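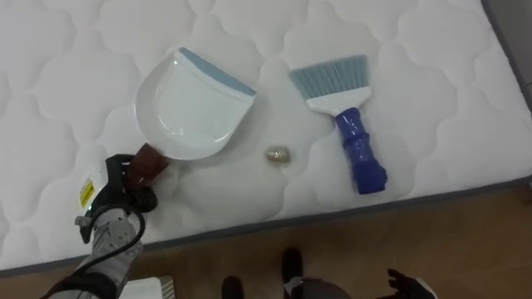
Usora housekeeping robot, long-term review
March 3, 2025

We run 14 serviced flats at Skisby and have had the Usora on hire through Hellström since July. There are eight of us on the housekeeping side. I do the rota and I still clean, so I have worked next to it as well as planned around it.

We use it for the small jobs between guests: crumbs and wrappers off a bare mattress, a plate carried out, things picked up and put in the basket. It has done 332 sessions so far. It is slow. Clearing a mattress with the brush and dustpan takes me a minute or so, and the robot needs several. What we get from it is that a person can be in the bathroom while that goes on in the bedroom.

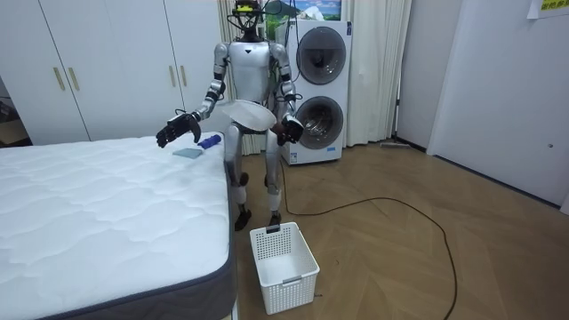

Next to the bed in one of the smaller flats, with a plate in its left hand.

The hands are the best part. They hold a dustpan by its ordinary handle, so we didn't have to buy special tools. Very thin or flat things still give it trouble, and it sometimes goes back to the same crumb two or three times. We strip the bed ourselves before it starts.

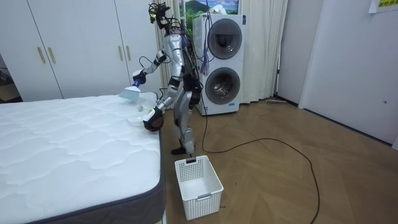 Brush out over the mattress, dustpan near the corner.

The cable on the floor is my main complaint. You learn to step over it, but with a trolley it is a nuisance and we now leave the trolley in the corridor. Small flats also feel smaller with it standing by the bed.

As for the job itself, hours have stayed the same and no one has been let go, which was the first question everybody asked. The work has shifted, though. There is less bending over beds and more checking, and checking is tiring in its own way. Two of the team like it.

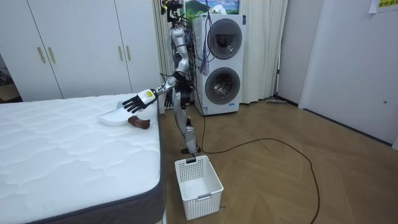 One asked to go back to doing her rooms alone, and we agreed to that. New starters still learn every task by hand first, and I would keep it that way.

Training from Hellström took 3 days and was clear. Phone support has been good on weekday mornings and patchy after that.

We have renewed the hire for the same number of flats. I would not add a second one until the cable is sorted.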